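Inicio > Equipos > Estaciones de dos brazos > Tinora

Estación de manipulación bimanual Tinora

Fabricante: Bastent
Distribución y servicio técnico: Werkar
Referencia de catálogo: Tinora, configuración de sobremesa
Disponibilidad: bajo pedido, entrega en 4 semanas
Demostración presencial: sí, con cita previa

Tinora es una estación de sobremesa con dos brazos robóticos montados frente a una superficie común de trabajo. Está pensada para laboratorios docentes, departamentos de ingeniería y talleres que quieren ensayar tareas con dos manos antes de llevarlas a una línea. Se entrega montada sobre su propio bastidor y con el software de control Hollis instalado.

La estación puede verse en funcionamiento en la sala de demostraciones de Werkar. En septiembre celebramos una jornada de puertas abiertas dedicada a este equipo, con pases por la mañana y por la tarde. Lo que sigue recoge lo que se enseña en esas sesiones y lo que conviene saber antes de pedir presupuesto.

Qué se ve en la demostración

La sesión dura una hora y media. Empieza con el encendido y la puesta a cero de los brazos, que hacemos delante de los asistentes porque es la parte por la que más se pregunta. Después se pasa a las tareas con piezas pequeñas de colores y dos jaulas de paredes ranuradas, una blanca y otra negra, colocadas juntas en el centro de la mesa. Son piezas ligeras y de formas distintas, y obligan a cambiar la orientación de la pinza de una a otra.

El ejercicio se hace primero en modo guiado, con un operador al mando, y luego en modo autónomo. En modo autónomo hay fallos. Una pieza puede engancharse en el borde de una jaula o quedar tumbada fuera del alcance cómodo de la pinza, y en ese caso se deja que el sistema lo intente otra vez antes de intervenir. Preferimos que quien va a comprar el equipo lo vea.

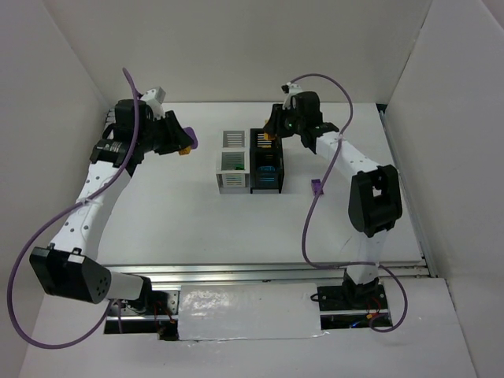

Jayson Cruzado, responsable de aplicaciones, lleva la parte práctica y atiende las preguntas sobre programación. Arnel Buenaventura se ocupa de la instalación eléctrica y del mantenimiento. Quien quiera probar con sus propias piezas puede traerlas, siempre que quepan en la pinza y no tengan bordes cortantes. Pedimos que se avise al reservar para preparar el ejercicio — con piezas que no conocemos, el ajuste lleva un rato.

Zona de trabajo

La superficie es clara y lisa, con paneles blancos a los lados y al fondo. El cerramiento reduce los cambios de luz que llegan de la sala y mantiene constante el fondo que ven las cámaras. En instalaciones con ventanas grandes recomendamos además una cortina o un estor, sobre todo si se van a comparar resultados de distintas horas del día.

Cada brazo lleva una cámara en la muñeca. El cable de la cámara baja por el exterior hasta la base y debe quedar con holgura suficiente para todo el recorrido. Es el primer punto que revisamos en la puesta en marcha. Un cable demasiado tenso limita el giro de la muñeca y acaba dañando el conector; uno demasiado largo puede cruzarse por delante del otro brazo.

Los brazos se suministran emparejados y calibrados entre sí. Si se sustituye uno, hay que repetir la calibración de la pareja, tarea que Hollis guía paso a paso y que no requiere desplazamiento de un técnico.

Contenido del suministro

Dos brazos con pinza y cámara de muñeca
Bastidor y superficie de trabajo
Fuentes de alimentación y cableado
Licencia de Hollis para un puesto
Juego de piezas de práctica
Manual de instalación y manual de usuario en español

No se incluye el ordenador de control. Werkar puede suministrarlo configurado o facilitar la lista de requisitos para usar uno propio.

Opciones

Ampliación de garantía a 4 años.
Juego de dedos de repuesto para las dos pinzas: 200 euros.
Curso de iniciación en las instalaciones del cliente, dos jornadas, para un máximo de seis personas.

Precio

El precio de la configuración básica es de 2.820 euros por brazo, sin IVA. El bastidor, la superficie de trabajo y los paneles se presupuestan aparte según las medidas de la sala. Los centros de enseñanza pública tienen condiciones propias, que se aplican previa solicitud por escrito.

Mantenimiento

El fabricante fija una revisión cada 3.000 horas de uso. Comprende el apriete de las articulaciones, la comprobación de holguras, la limpieza de las cámaras y el cambio de los cables que presenten desgaste. Entre revisiones basta con limpiar la superficie con un paño seco y mirar los conectores una vez por semana. No deben usarse disolventes sobre las piezas de color blanco.

Los dedos de la pinza son consumibles y no entran en garantía. Su duración depende mucho del material que se manipule.

Cómo reservar una demostración

Las sesiones se hacen los lunes a las 10:00 y a las 16:00, en grupos de hasta ocho personas. La reserva se hace desde el formulario de contacto de esta página, indicando el nombre del centro o empresa, el número de asistentes y la tarea que se quiere ver. Los grupos de estudiantes deben venir con un profesor.

Durante la demostración se permanece detrás de la línea marcada en el suelo mientras los brazos estén activos. Se pueden hacer fotos y vídeos.

Documentos para descargar: ficha técnica de Tinora, guía de instalación, requisitos del ordenador de control, condiciones de garantía.

Productos relacionados: soportes de mesa Bastent, licencias adicionales de Hollis, recambios de pinza.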